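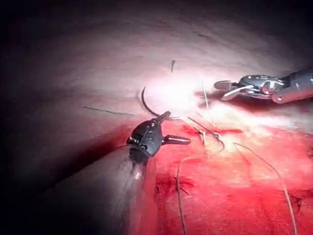 Instrument mit gebogener Nadel

Zwischenbericht an die Bozkurt-Stiftung: Fortbildungsverbund Drutberg–Warkik

Im Berichtszeitraum haben 20 Assistenzärztinnen und Assistenzärzte das gemeinsame Curriculum aufgenommen. Der Kooperationsvertrag mit dem Standort Tavitz ist unterzeichnet, die Rotationspläne liegen seit April vor. Für die Unterbringung in Warkik wurden sechs Zimmer angemietet.

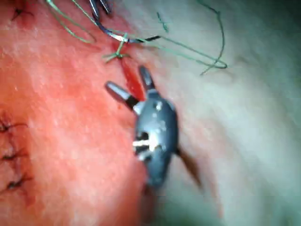
Werden die Fahrtkosten zwischen den Standorten erstattet?
Erstattungsfähig sind Fahrten mit öffentlichen Verkehrsmitteln; die Belege sind bis zum Monatsende bei der Verwaltung in Drutberg einzureichen.

Die Mittel für Fachliteratur sind zu etwa 80 Prozent abgerufen. Verzögert hat sich die Lernplattform – der Zugang für Tavitz steht noch aus.

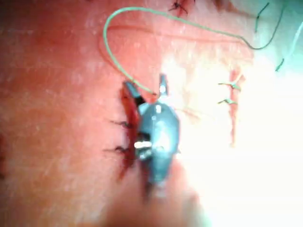
Instrument mit geöffneten Backen und Faden über dem Übungsgewebe

Wir beantragen, nicht verbrauchte Reisemittel in das Folgejahr zu übertragen. Der Eigenanteil der Träger bleibt unverändert.
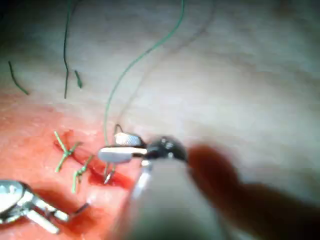
Gebogene Nadel zwischen geschlossenen Backen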